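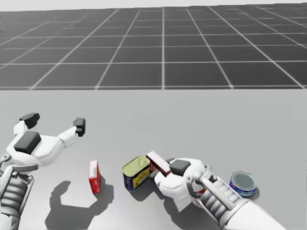 Reading time: 3 minutes

Practice Management > Partnership changes > Closed files and safe custody after a split

Started September 2026

deedpacket
Two-principal suburban practice, trading as Kinsella Stukum. The partnership ends at the close of the quarter. One principal keeps the premises and the Kinsella name, the other opens as Stukum Legal in the next suburb. Current matters are sorted: each client gets a letter with an election form. Trust money follows the election.

What is not sorted is the back end. We have closed files in offsite storage with Zeto and more than 300 safe custody packets (wills, enduring powers, a few old title deeds) in the strongroom. The draft dissolution deed says closed files and packets "remain with the continuing firm". Is that enough, or does every packet holder need to be asked?

ledgercard
Treat them as two different things. A closed file is mostly a retention obligation. A safe custody packet is a bailment. The document belongs to the client, and the partners can't assign it between themselves in a deed and call it done. Write to every packet holder.

southbank_pm
Disagree in part. If the retainer or the custody receipt was given to "the firm and its successors", the continuing practice is the successor and possession doesn't change. Same strongroom, same address. You need a notice. You don't need an election. Asking for elections on wills from years ago will get you a pile of returned mail and no answer on the rest, and then you're in a worse position than before you asked.

ledgercard
Depends entirely on the receipt wording. Ours said "the partnership" until we changed the template. Have you read yours?

deedpacket
Two versions. The older one says "held by the partners on behalf of the client". The newer one has successors and assigns.

ledgercard
Then the older one is your problem set. Pull those out first.

tabbed_divider
A point on the register. Who drew the will matters in practice even if it doesn't matter for possession. Families ring the solicitor they remember, and if that's the departing principal, Stukum Legal will be fielding calls about originals it doesn't hold. Put a clause in the deed giving each firm a copy of the full safe custody register as at dissolution, with a duty to redirect enquiries within a set time. We used 3 business days.

southbank_pm
Copy of the full register to the departing firm is a confidentiality question. Those include clients who never dealt with that principal.

tabbed_divider
They were clients of the partnership. The departing principal already owed them confidence and still does.

southbank_pm
Owing confidence doesn't mean the new entity, with new staff, gets a spreadsheet of them. Limit it to author-coded entries.

conflictcheck
Adding to that: the departing firm does need enough data to run conflict searches. Former client duties attach to the principal personally. We exported party names, matter number, matter type and closing date only. No addresses, no notes. It loads as a read-only table.

deedpacket
We're on Alavix. Has anyone split a database with it? Support says they can clone the whole thing and we delete what isn't ours from each side.

conflictcheck
Yes. Don't clone and delete without a written protocol. Deleting a matter in Alavix leaves the contact card and any linked documents in the archive table, so the departing firm ends up holding client documents with no visible matter attached. Ask for a filtered export by responsible author, then reconcile matter counts against the election forms before anything goes live. Allow 24 hours of read-only time on the old database. Tell accounts, or someone will post a receipt into it.

ledgercard
Also archive a locked copy of the trust ledgers in their final state. The examiner will want the old partnership's records intact, whatever the two firms did afterwards.

boxlid
On Zeto: check whose name is on the storage agreement. Ours was signed by one partner personally. When he left, the storage company wouldn't release boxes to the remaining partner without his signature, and took the view that the deed was between us and none of its business. A novation took 15 days, with retrieval frozen for all of it. Do it before dissolution.

deedpacket
Just looked. Account is in the firm name, authorised signatories are both principals, jointly.

boxlid
Change that to "either" now, while both will sign.

southbank_pm
And deal with destruction costs in the deed. Continuing firm keeps the boxes, so continuing firm pays to store and eventually shred files that earned fees for both. We apportioned by author. It was tedious but there was no argument later.

tabbed_divider
We did a lump sum off the capital account instead. Author coding on our older files was unreliable.

ledgercard
Whichever way, get the insurer's view on run-off and access before you sign. A departing principal defending a claim on a closed file needs a contractual right to inspect it, and "remain with the continuing firm" doesn't give one.

deedpacket
Noted. Revised clause going to both sides: notice to all packet holders, elections for those on the old receipt, access right for claims, author-coded register. Storage signatories changed this arvo. Still arguing about shredding.

southbank_pm
Post the clause when it settles, if you're able to.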